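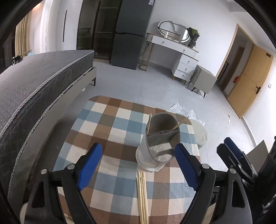
Chopsticks and holder on the checkered cloth

Semach Parish Board > Retreats and Prayer > Silent weekend at Groddale

strazds_12
Has anyone done the silent weekend at the Groddale retreat house? Our parish in Ruldale is sending a group and I signed up. I have never kept silence longer than an hour of adoration. Do you talk at meals?
Posted 18 August 2021

millpond
I went in June. No talking at meals. One of the sisters reads aloud at lunch and supper is quiet. You get a talk each morning, Mass before lunch, and the rest is your own time. Bring a Bible and a notebook. The chapel is cold even in summer.

oldchoirloft
I would not start with a full weekend. I did, and by the second afternoon I was reading the fire safety notice in the hallway. They run a one-day version, ask for that.

millpond
I don't agree. The first day is mostly settling down. If you go home that night you miss the part that is worth the drive.

oldchoirloft
Depends on the person. Two from our group left early and felt bad about it for months. A day would have been fine for them.

strazds_12
Is there someone to talk to if it gets hard?

millpond
Yes, you can sign up for a half hour with a director. The sheet is outside the chapel and there were only 5 slots when I was there, so sign up when you arrive.

kneeler3
They also hear confessions Saturday. Phones go in a basket by the office if you want. Nobody makes you.

oldchoirloft
They should make you. Half our table had phones in their pockets.

kneeler3
Some of us have kids at home or a parent who is sick. I kept mine on and checked it after night prayer.

strazds_12
Thanks. I am going to stay for the weekend and leave the phone in the car. Do they provide sheets and towels?

millpond
Sheets yes, towels no.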